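Cuaderno de taller – proyecto Cornotum
21 de septiembre de 2026

Hoy he seguido con el orden del fregadero pequeño. La lista que vino de Prastlow tiene 17 objetos y yo quiero bajar a nueve, porque con tantas cosas la pila se llena muy pronto y después no se encuentra nada. El orden de colocar es el mismo de la semana pasada: primero lo grande, después los vasos, al final lo largo. 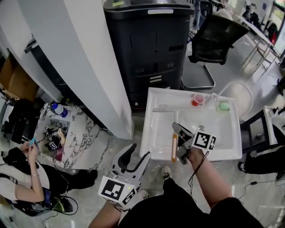

Los vasos son todavía mi duda principal. En la hoja de Luik están puestos delante, cerca de la mano, y a mí me parece mala posición. Prefiero como los tenemos ahora, junto al borde de atrás, el transparente con líquido rojo anaranjado y el verde pálido, con el grifo blanco detrás. Así queda libre de vasos la parte de delante. La pieza blanca con ranuras se queda a la izquierda – esto ya no lo cambio.

Pendiente: anotar la altura del soporte de la pila. Yo trabajo con 30 cm como medida provisional, pero no encuentro de dónde salió este número.

Para las cosas largas hago una página aparte. Una varilla fina se coge mejor cerca de un extremo, pero entonces pesa hacia el otro lado y hay que corregir con la muñeca. Calculo aproximadamente 23 minutos para la serie completa, sin pausas.

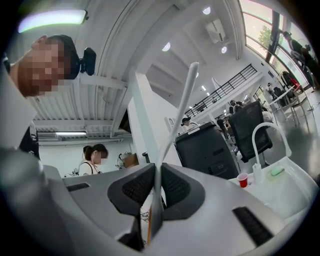

Varilla blanca con punta redondeada, hacia arriba en diagonal.

Pedir a Nastari otro cepillo de mango largo. Preguntar también si mandan las medidas por escrito.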